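Chapter 3
Teaching by Showing

Think about how you learned to tie a shoe. Somebody guided your fingers, or you watched and copied. Robots can learn that way too, and it's a wonderful thing to try! In this chapter you will show a robot a task in 2 ways: by moving its arm with your own hands, and by steering it from a distance.

Our main task comes from the Goron workbook. Cans and glass cups wait in a line beside a mesh stand, and the arms have to load the stand. Easy for you – but where exactly should a gripper close on a glass cup?

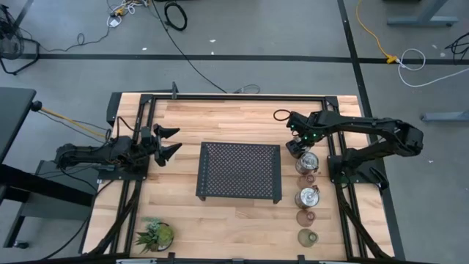

3.1 What Gets Recorded

Each run from start to finish is called a demonstration. While you steer, the computer saves the angle of every joint many times a second, along with the camera views. Your pauses and wobbles are saved too. We'll begin with 42 demonstrations and work up to 400, so go slowly at first and keep your movements smooth.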